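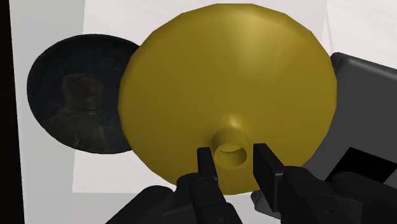 How many simulated grasps do you need before training the grasp scorer?
We used 1,262, and with the Plomeck method 1,000 is enough for a first run.

Step 1. Load the object mesh in Drollitz and set friction and mass.
Step 2. Sample gripper poses near narrow parts such as a neck or handle. Keep the fingers open and clear of the surface at the start.
Step 3. Close, lift, and hold for 3 seconds. Log a drop as a failure – slips count too.
Step 4. Train on 4 random seeds and report the mean.

Scripts by Aishwarya Shenoy.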